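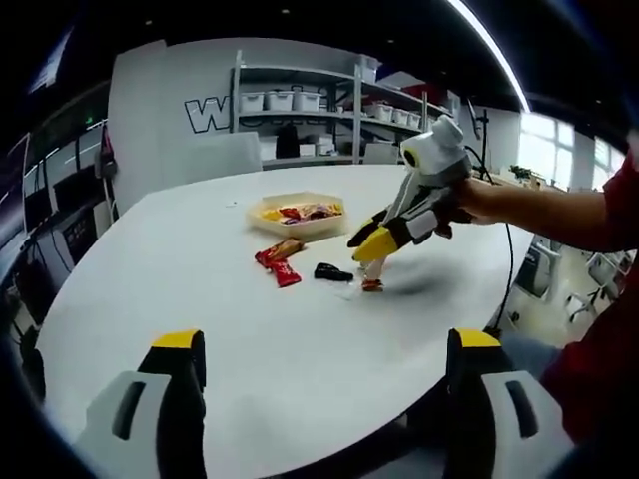 The long road to Kelmendi Park

Search this site Enter keyword Go

4 January 2023

When Castton play away at Prirnska, the bus leaves before the sun is up. The players bring pillows. The goalkeepers sit at the front, I was told it was always so, and the back row belongs to those who have played 100 matches for the club. At present there are two of them, and they have much room for their legs.

I travelled with the team to their last match before the summer break. Castton is a small club in a league of large distances, and every second week it crosses half of the state to play ninety minutes of football on somebody else's grass. The journey to Prirnska takes most of the morning. In the bus you hear little conversation until the first stop, a petrol station with good pies, and after it the talk is mostly of the pies. 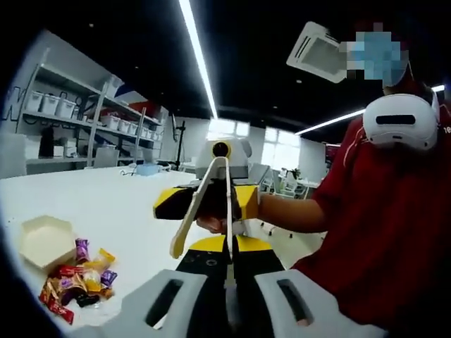
At the long white table

The ground at Prirnska is called Kelmendi Park, and it is not loved by visitors. The pitch is narrow and it slopes towards the corner flag beside the car park. Home teams have learned to use this slope. They win the toss, they play downhill first, and they try to have the match finished by half-time. Castton arrived in fourth place, one point behind Lurketard, and a draw would have been welcome.

There were 800 people at the fence, a very good crowd for this level. The home side scored early from a corner — a low ball to the near post, badly cleared — and for some 30 minutes Castton could hardly leave their own half. Their coach had moved his left back into midfield to make the centre stronger. It did not help much, and he moved him back again.

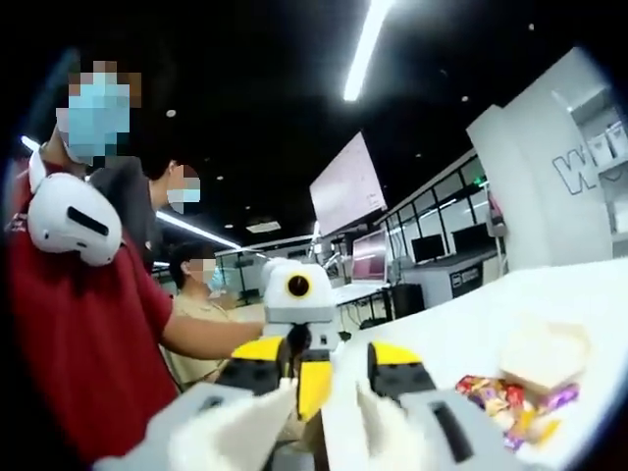 After the break the slope was theirs, and the match changed its colour completely. Castton began to pass the ball along the ground, which they had promised themselves in the bus to do from the start. The equaliser came from a free kick near the touchline. It touched two defenders and perhaps also the referee. A second goal was ruled offside, and from where I was standing I would not like to say if this was correct.

So it finished 1–1. In the changing room the news came that Lurketard had lost at home, and fourth place became third on goal difference. The players sang one song, not very well, and then they looked for their shoes.

The league starts again in February, and the first visitor to Castton will be Prirnska. The ground there is flat. The club has sold 48 seats for the small stand already, and they are hoping to repair the roof over the last row before that match.

We use cookies to improve your visit to our website. Accept Manage settings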